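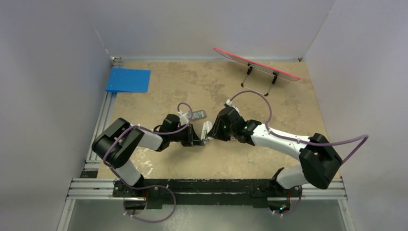
Ticket 4000: Folding stand creeps on the tabletop, and scuffs on the tan board

Opened by: Lizeth Pacheco
Handled by: Joyce Shirima, Flaltholm Bench Supply, customer help
Opened: 28 February 2020
Order: 326
Items: Clinder folding stand (black), Bakilana board (sandstone), Pirer square pad (blue)
Status: Closed, with one item carried over

First message, Lizeth Pacheco

Hello there, and thank you in advance for reading what I'm afraid is going to be a long one. The stand I'm writing about is the black one toward the back on the right, holding the panel with the red-pink frame. The blue pad is over on the other side, near the left rail, and it isn't giving me any trouble, but it came in the same order so I'm mentioning it for completeness.

My complaint is that the stand creeps. I set it up in the morning with the panel leaning back at a nice angle, I go and do other things, and when I come back after lunch the whole affair has shuffled a little toward the middle of the table. It isn't much. The first few times I thought somebody had bumped it, and I may have been a bit short with a coworker over it (I have since brought him a muffin). Then I put a bit of tape down along one of the wires at the bottom, and by the afternoon the wire had moved away from the tape all by itself.

The other thing is the board. It's the tan one with the stone look, and I do love it, it makes the whole corner look warmer with those pale walls standing on three sides of it. But it has picked up scuffs and smudges all over. They're faint, and I can't tell which are marks on the surface and which are actual scratches. I tried a damp cloth and some of them went and some of them stayed. Is the stand doing it? And is there something I should be putting underneath?

Warmly,
Lizeth

Reply, Joyce Shirima

Hi Lizeth,

Thank you for the picture and for the muffin story, I hope he forgave you. You've told me nearly everything I need, which makes a nice change, so let me take the stand first and the board afterward.

The Clinder rests on thin wires at the bottom, and thin wires on a smooth board don't have much to hold on to. When it leaves the warehouse there should be a little clear sleeve pushed over each of the lowest wires. They're easy to miss, they look like bits of packaging, and I'm sorry to say plenty of people peel them off and throw them out with the bag. Could you run a fingertip along the wires and tell me whether you feel bare metal or something slightly rubbery?

While you're there, I'd like to know a few other things:

Are the legs opened all the way? There's a small click at the end and you have to push a little harder than feels polite.

Is the lower edge of the panel sitting down in the clips, or is it perched on top of them?

Does the table get leaned on or knocked during the day, or is there anything running on it or near it that you can feel through the top if you lay your palm flat?

For the board, please don't scrub anything yet. Take a dry white cloth, wipe over one of the stubborn marks and look at the cloth. If color comes off, it's a deposit and we can shift it. If the cloth stays clean, drag a fingernail across the mark very lightly. If the nail catches, it's a scratch.

All the best,
Joyce

Log, Lizeth Pacheco

Right, I've done my homework.

Sleeves: bare metal. I went through the recycling like a raccoon and found the bag from order 326 but no sleeves in it, so either they went out with an earlier load or they were never there. I truly can't say which, and I don't want to blame your packers for something I might have done.

Legs: oh dear. One side clicked when I pushed it. I hadn't known there was a click! It had been standing there not quite open all this time.

Clips: the panel was seated in one and riding a little high in the other. I lifted it out and set it back in and it dropped down with a much more satisfying feel.

Palm test: yes, there is a bit of a tremble now and then during working hours, and people do rest their hands on the front of the table. It's a busy table. I wouldn't want to ask anybody to be gentler with it, so I'm hoping we can fix this at the stand end.

White cloth: mostly gray smudge coming off, so a deposit, I suppose. In a couple of places the cloth stayed clean, and of those there was one where my nail caught, only just. It's toward the back, near where the metal edging strip runs along the bottom of the wall.

I set the tape marker again with the legs properly open and the panel properly seated. I'll report back tomorrow.

Log, Lizeth Pacheco

Next day. It still moved, but far less. Before, I could fit my thumb between the tape and the wire by the end of the afternoon, and now it's more like the thickness of a coin. So the click mattered a great deal, and I feel silly and pleased in equal amounts.

I also had a bright idea and put the blue pad under the stand for an hour. It didn't budge at all. The trouble is that the pad has its own job over by the left rail, it needs to stay where everyone expects it, and the stand was a touch too wide for it anyway, so one wire hung over the side and the panel sat crooked. I put the pad back. I did want you to know that I tried it, though, in case it tells you something.

Reply, Joyce Shirima

It tells me a lot, thank you! If it holds on the pad and slides on the board, the stand itself is sound and we only need some grip under the wires. Please don't feel silly about the click. I've had people send back perfectly good stands over that click, and one gentleman who had propped his up with a paperback for the better part of a year.

I've put a set of sleeves in the mail for you, no charge. They go on like this when they come:

1. Take the panel out of the clips and lay it face up somewhere flat and soft. A folded towel will do.
2. Fold the stand closed and turn it over so the lowest wires face you.
3. Wipe the wires with a dry cloth. Any dust or oil on them will let the sleeve twist.
4. Each sleeve is slit along one side. Start at the corner bend, press the slit over the wire and work along with your thumb.
5. Turn the slit so it faces up, away from the table.
6. Open the legs until both sides click, stand it on the board and give it a small push with one finger before you put the panel back.

If the sleeves feel stiff, hold them in your closed hand for a minute first. Hot water makes them slippery on the inside and then they never sit right, so I'd skip that.

Now the board. The smudges that came off on the cloth will clean up with lukewarm water and a single drop of dish soap, wiped on with a soft cloth, wiped off with a second one, and then dried. Please go easy along the back, where the board meets that metal strip. Water likes to sit in the seam. I use the corner of a dry towel there and run it along with a fingernail behind it.

The marks that don't come off on a dry cloth may still come off with soap. The one your nail caught on won't, I'm afraid, but the mottled pattern is kind to small scratches and I'd leave it alone. Our filler stick for the Bakilana comes in one tan, and on a board that has lighter and darker patches it can end up more noticeable than the scratch was. There's a second shade planned for April, and I'll keep your name down for it if you'd like.

Log, Lizeth Pacheco

The sleeves arrived, thank you so much, and for the handwritten note too. I put them on with step 4 read aloud to me by the coworker of muffin fame. The first one went on backward and I had to peel it off and begin again. The second went on beautifully. The finger push was a delight: the stand simply stayed put and I pushed harder and it still stayed put.

Tape test, first day: no movement I can see.
Tape test, second day: the same.
Tape test, third day: I forgot to look until I was putting my coat on, but the wire was right up against the tape.

I washed the board after everyone had finished for the day. Most of the gray came up. There are still faint marks here and there, and I've decided I can live with them, it's a table that gets used and it ought to look like one. I was careful at the back seam. I did find crumbs in it, and I have no comment to make on the crumbs.

One small leftover question. With the stand fully open, the panel leans further back than it used to, and in the late afternoon it catches the light so I get a glare off it when I'm standing at the front. Can the angle be changed without un-clicking the legs?

Reply, Joyce Shirima

It can! Leave the legs clicked and look at the prop at the back of the stand. It lifts out of its notch and drops into the next one up, and that stands the panel a little straighter. Hold the top of the panel with your other hand while you do it, because it'll want to flop. If the next notch is too upright, turning the whole stand slightly toward the side wall often takes care of glare as well, and then you keep the lean you have.

Check the clips again after you move it. The lower edge can ride up on one side when the angle changes, as you found before.

Log, Lizeth Pacheco

Turned it toward the wall a little and left the prop where it was. The glare is gone from where I stand. My coworker is shorter than I am and says he still gets some, so we may try the notch next week. Clips are both seated, I checked twice.

Yes please to keeping my name down for the second filler shade. I'm happy for you to close everything else.

Closing note, Joyce Shirima

Stand: legs not fully open, and sleeves missing from the lower wires. Replacement sleeves sent and fitted, no creep over three days of tape tests. I've asked the warehouse to tape the sleeves in place before bagging, so they don't wander off with the packaging.

Panel seating: corrected by customer.

Pad: no fault, no action.

Board: surface marks cleaned with soap and water, faint ones remain and are accepted by customer. One light scratch near the back edge, left as is. Customer to be told when the second filler shade is in stock, April.

Glare: stand turned, notch adjustment explained. Lizeth, just reply to this same ticket if the notch gives you any bother and it'll open right back up on my side.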